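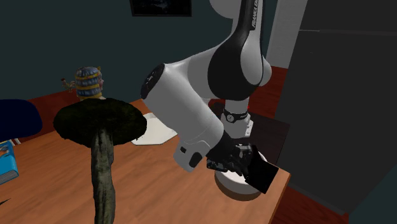

One owner reports that the Fernau oil went on beautifully and then stayed tacky for a week, and asks whether the second coat was a mistake. The second coat was fine. The first was put on like gravy.

## 4. Oiling your Irnow table

The top of your Irnow left the shop with one thin coat of Fernau hardening oil. It needs another before it meets its first coffee cup.

**You will need:** Fernau oil (the small can, part 2529), two lint-free rags, the gray pad from the leg box, and patience, sold separately.

1. Move the table out of direct sun. Keep the room at 20 or 21 °C.
2. Rub the top lightly with the gray pad, along the grain. If you are sweating, you are sanding.
3. Wipe off the dust with a dry rag.
4. Stir the oil. Don't shake it.
5. Pour a spoonful in the middle and spread it until the rag drags.
6. Wait 20 minutes, then wipe off everything that will come off. It will feel as if you are removing all your work. Keep going.
7. Leave the table alone overnight.

**Note:** The edges drink more oil than the top. Do them last, with whatever is still on the rag.

**Caution:** Oily rags can catch fire by themselves. Lay them flat outdoors to dry, or soak them in water and seal them in a metal can. A ball in the corner of the garage is how garages end.

If the surface is still sticky after two days, rub it with a little fresh oil, wipe it dry at once, and go back to step 7.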